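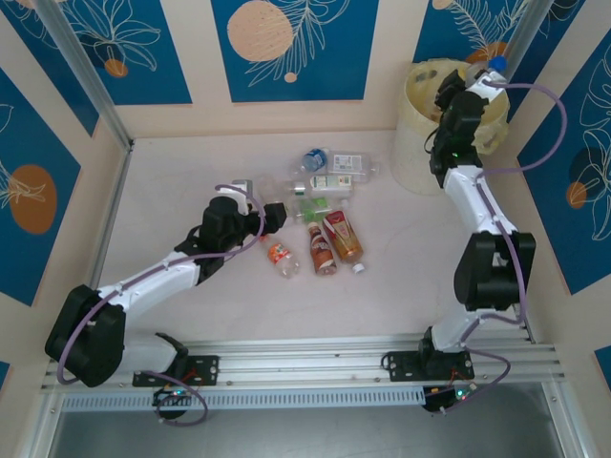 Sorting table, bottles and the cream bucket.

Filed under: Meetings & Minutes > Pantry and Recycling

19 October 2022
Minutes taken by Oona Manninen

Clesville shared kitchen, monthly meeting. Started late, projector cable missing again, went ahead without.

Present: Oona (notes), Prerkus reps, Fonach desk, both people from Swanepoel. Apologies from the upstairs office.

1. Last minutes
Read and accepted. One fix, the May cleanup was paid by Fonach, not Prerkus. Corrected on the master copy.

2. Bottles
Long one. Plastic bottles still turning up in general trash, mostly after lunch meetings. Agreed:
- plastic bottles go on the sorting table first, then in the bucket
- check they're empty. Half a bottle of soda went through the bag last month and down the stairs
- caps stay on. Was argued both ways, hauler takes them on, so on
- do not squash. Swanepoel want them whole for the refill trial
Bucket gets emptied when full, not on a schedule. Whoever fills it empties it. Fonach asked what happens if it fills up at 5 pm and everyone has gone home. Morning person does it then.
Question about a second bucket. Not now, no floor space by the door. Look at it agian once the old shelving is gone.
Deposit money: 55 dollars in the tin so far. Stays in the tin. Suggestion to spend it on coffee, not voted.

3. Table and walls
Pink-white tabletop marks easily, no scouring pads on it please. Damp cloth and dish soap only. Prerkus will put a cloth on a hook so there is no excuse.
Teal panels with the plant drawings: people like them, they stay. Someone wanted a notice taped over one of the peach circles. No. Notices go on the corkboard.

4. Dry goods labels
Came up because of the imported packages. Several of us can't read the Chinese labels and things get put back on the wrong shelf. Oona went over one with the translation app and passed it round.
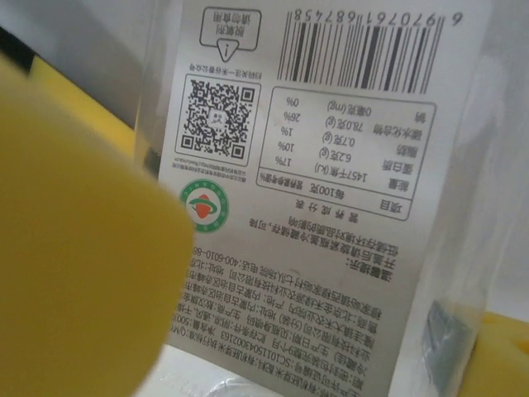 Clear package from the dry goods, label upside down. Nutrition table is the boxed part.

Notes from the label for the shelf card:
- per 100 g: energy 1457 kJ, protein 6.2 g, fat 0.7 g, carbs 78.0 g, sodium 0
- barcode 6 970761 687458, use this for the stock sheet, easier than trying to copy the name
- warning in the little speech bubble: deoxidizer, do not eat. This one matters. If you open a package the packet goes straight in the trash, never in the jar with the food
- QR code is for following the seller's account, we don't need it

Agreed every imported package gets an English sticker with what it is, date opened, and the deoxidizer warning if there is one. Sticker goes NEXT to the label not over it, allergy people need the original. Store packages label side out and right way up so they can be read without pulling the whole row.
Fonach has a roll of stickers. Swanepoel will ask their translator to check the wording before we print a lot, app got a couple things wrong last time.
Jars: anything decanted needs the barcode number on the base in marker. Unlabeled jars get thrown out at the next clean. Yes even the nice ones.

5. Shelving
Old unit by the door wobbles. Prerkus quote for a new one is 19 dollars a shelf, 3 shelves. Fine, go ahead. Delivery not confirmed. Old unit free to anyone who will carry it, otherwise curb.

6. Other business
- fridge door seal, still. Oona to chase the landlord
- 2 mugs missing from the Swanepoel set, check your desks
- sink strainer to be emptied by last person out, asked many times now
- request for a quieter dish rack?? moved to next time, needs someone to explain what is meant

Actions
Oona: landlord re seal, stock sheet update, type up shelf card
Prerkus: order shelves, cloth and hook
Fonach: stickers to kitchen drawer
Swanepoel: translator check, refill trial dates to everyone by email

Next meeting same room, date to be sent round. Bring own cup.

Corrections to Oona before the minutes are pinned up.

Clesville Shared Kitchen | Contact the kitchen desk | Back to top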